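Winter jackets for the small ones: what is new, and how to wash them

The new children's jackets from Brannigan have arrived in our shop in Flekodville, and as many of you asked for them before the holidays, I want to give them a proper presentation in this newsletter. We received fewer pieces than we ordered, so please look at the sizes soon if your child is between 6 and 12 years old. The smaller sizes came complete.

The jacket is called Kuser and it replaces the model that we sold for the last two winters. The cut is a bit longer at the back, which was the wish of many parents, and the collar is now lined with soft fleece up to the chin. The hood is fixed with press studs and comes off with one firm pull. This is good on the playground, where a hood can get caught on a climbing frame. The filling is synthetic and dries faster than down. My own daughter wore a test piece during all of December, on the sledge and on the way to school, and the elbows look like new - I can't say the same about her gloves.

The fabric has a water column of 2,000 mm. I want to be open about this number. It is enough for snow and for a short shower, but it is not enough for a child who stands an hour in heavy rain or sits in a puddle. For such days we advise the thin rain shell from Trovisex, which fits over the Kuser if you take it one size bigger.
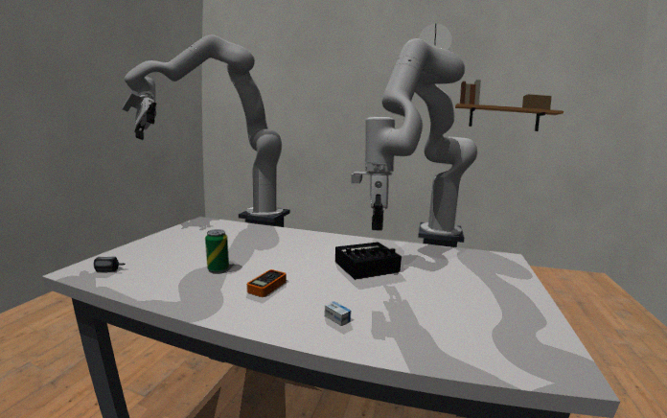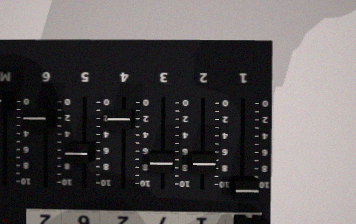
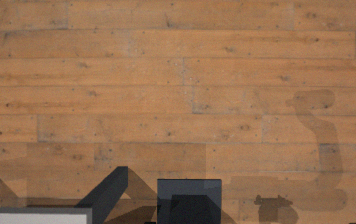
About the sizes I must say some words, as we had a lot of exchanges last year. The Kuser is cut wide in the shoulders and narrow at the wrist. If your child is between two sizes, take the bigger one. The sleeves have a hidden fold inside, held by a blue thread, and when you cut this thread the sleeve becomes longer by three centimetres. Please cut only the blue thread and not the grey one beside it, which holds the lining. Last winter two customers came to us with the lining hanging out of the sleeve, and we had to sew it by hand.

Now to the washing. Close all zips and press studs, turn the jacket inside out and wash it at 30 degrees on the gentle programme. Use liquid detergent and only half of the usual quantity. Do not use fabric softener, it closes the pores of the membrane and then the child sweats. Spin at 600 turns and not more. Afterwards you can hang the jacket on a wide hanger, away from the radiator, or put it in the dryer on low heat with two clean tennis balls. The balls keep the filling from making lumps. When water no longer rolls off the shoulders, it is time for a new spray treatment. We keep the spray at the till.

The colours this year are dark green, brick red and a light blue. The yellow is discontinued by Brannigan, I am sorry for this, I know that some of you were waiting for it. We still have a few yellow jackets from the old model in the smallest size, with reduced price, on the rail beside the fitting room.

If you bought a jacket from us last winter and it is now too small, you can bring it back until the end of April. It must be clean and the zip must work. You get a voucher for it, and we sell it again on our second-hand rail. Small stains are no problem, but holes should be mended before.

For questions about sizes you can simply reply to this newsletter. I read all the messages myself, usually in the evening, so please give me one day for the answer.

Hélène Bergeron
12 January 2026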